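How to Run a Robot Demo Table at Your Open Day

I've now run the hands-on table at the Roltivside open day 2 years in a row, and people keep emailing me to ask how we set it up, so I'm finally writing it down. Ours is a pick-up-and-put-down demo: visitors work a two-finger gripper themselves, then watch an arm go through the same kind of job. You can do this with fancier gear or plainer gear. The steps are pretty much the same.

Step 1: Pick a job that takes under a minute

My first plan was to have visitors sort a whole drawer of kitchen stuff. Way too long! The line went out the door and the kids at the back started wrestling. What works is one object, one pickup, one place to put it down. I like a foam block or a rolled-up sock for beginners. Keep a spoon handy for anyone who gets cocky, and trust me, spoons are hard.

Write the job on a card in big letters and tape it where the visitor will be standing. Ours said "Pick it up. Put it on the tray. Let go." That was the whole card.

Step 2: Get the table ready the night before

Use a padded top if you can. Things get dropped all day long, and a soft surface saves your objects, your fingers (the robot's, I mean, but yours too) and your ears. Plain and light-colored is best, so the objects stand out. Don't fuss over scuffs. I spent half an evening scrubbing ours with a kitchen sponge and I don't think a single visitor cared.

A tray with a low rim makes a good target. Set it far enough away that people have to reach a little, but not so far that an eight-year-old has to climb on something.

Then walk around the table and look for cables at shoe height. Tape them, move them, or block the way with a stool.

Step 3: Let people see the fingers open and close first

Before anybody grabs anything, have them run the gripper on thin air a few times. Open, close, open, close. It looks silly and it saves you so much time, since most people have no feel for how far apart the pads go until they've watched them move. I ask folks to bring the pads together slowly and stop just before they touch.

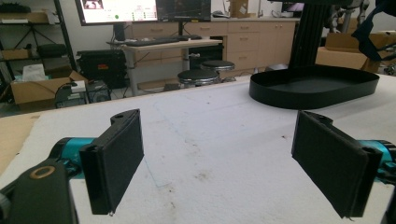

Once they've got that, I hand over the foam block and keep quiet. This was hard for me! I love to talk, and my friend Esmaeil Talebi had to come stand next to me and cough every time I started giving tips. People learn faster if you let them miss twice. On the third miss, say one thing only, and for nearly everybody that one thing is "go lower before you squeeze."

Step 4: Show the arm second

I used to start with the arm because it's the showy part. Bad idea. Everyone watched it, said "neat," and wandered off to the snack table. Now the arm goes last. By then visitors have fumbled a sock themselves and they know what they're looking at, so they cheer when it gets a clean grab.

Mark a line on the floor that visitors stay behind while the arm is moving, and put one grown-up in charge of the stop button. That person does nothing else. Not photos, not questions, not holding somebody's coat. Eleni Grgić had the button for our whole afternoon session and I don't think she looked away from that arm for more than a blink.

Step 5: Plan for the crowd

We had 300 visitors last time and 47 of them came through in the first rush, straight off the bus from the Balaskas school. What saved us was a second person working the line, handing out socks and letting kids practice pinching them with kitchen tongs while they waited. Tongs are cheap. Buy more than you think you need.

What to bring

Foam blocks, plus spares
Socks, rolled and pinned
Tongs for the waiting line
Floor tape and a marker
Job card, printed big
Wipes for the handles
Water for you

One more tip on timing: stop taking new people 20 minutes before closing. The last few always want another turn, and you'll want to let them have it. I've still got a bag of socks in my trunk from May, so if you're anywhere near Roltivside and need some, just send me a note.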